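The Case Against Storing Things on the Bed

Friday, March 30, 2018

A mattress is the largest horizontal surface in most bedrooms, and it gets treated accordingly. 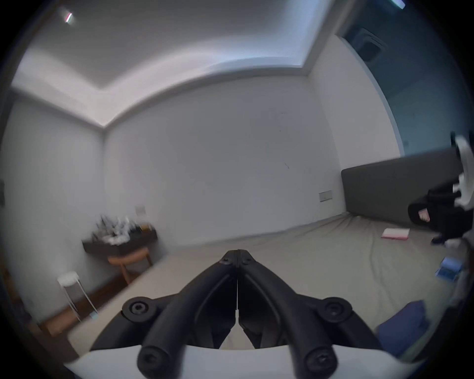 Books, cushions and folded cloth end up on the sheet in the morning and move to the floor at night. The next day they go back. Each transfer takes little time, but it happens twice a day and nothing has been put away at the end of it.

The usual remedy is a nightstand. I think this is a mistake in small rooms. A nightstand takes up floor area next to the bed, and its top fills within a week. The Norkdale unit I used until January had 2 drawers, and I opened neither of them regularly.

A shallow wall shelf mounted above the headboard works better. Mine is a Warnix, 1000 mm long, fixed with 3 brackets. The depth is enough for a paperback laid flat and too small for laundry. A shelf that cannot hold clothing will not collect it.

The objection I hear most is that a padded headboard already serves as a backrest and the shelf gets in the way. This depends on mounting height. At 495 mm above the top of the headboard, I can sit upright without contact.

Fitted sheets also stay flatter when nothing is dragged across them. I consider that a minor benefit. The main one is going to bed without clearing it first.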